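Isden Table
Light wood top, rounded corners, cable opening
Product code 694

We love a plain table, and the Isden is the one we keep coming back to. Paweena Rattanakul drew it for Mendonero as a table you could work at in the morning and eat lunch on without moving house in between. The top is a simple rectangle with the corners just taken off, so it's kind to hips and sleeves, and there's a small round opening near one long edge for a lamp or laptop lead.
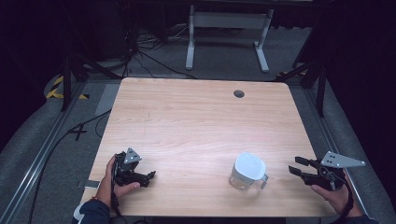 Isden top in light wood, with cable opening. Lidded pitcher not included.

The colour is a soft beige that sits happily next to white crockery, dark chairs, painted walls, pretty much anything you already own. We've had one in the Druralham showroom since May and it gets used for everything: tea, parcels, fabric samples, Solange Conceição's enormous order book. Do come and lean on it!

What we enjoy most is the grain. It's very fine and pale, and you might miss it from the doorway, but sit down and there are long rippling lines to follow, close together in one spot and spreading out in the next.
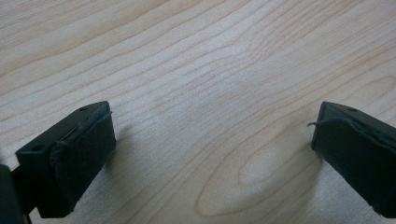
Some tops have a big oval figure like a contour map, others run straighter, and if you have a preference just put a note on your order and we'll look through what's on the rack (no promises, but we do enjoy looking).

Looking after it is easy. Wipe with a soft damp cloth, dry it, and use a mat under hot dishes. Kaewmanee care balm can be rubbed in along the grain when the surface starts to look tired.

Height: 69 cm
Legs: four, bolt-on, fixings supplied
Assembly: two people, 10 minutes
Price: £272, top and legs
Also available: top only, please ask

Collection from Druralham is free. For delivery, add your postcode at the basket and we'll email you a morning or afternoon slot.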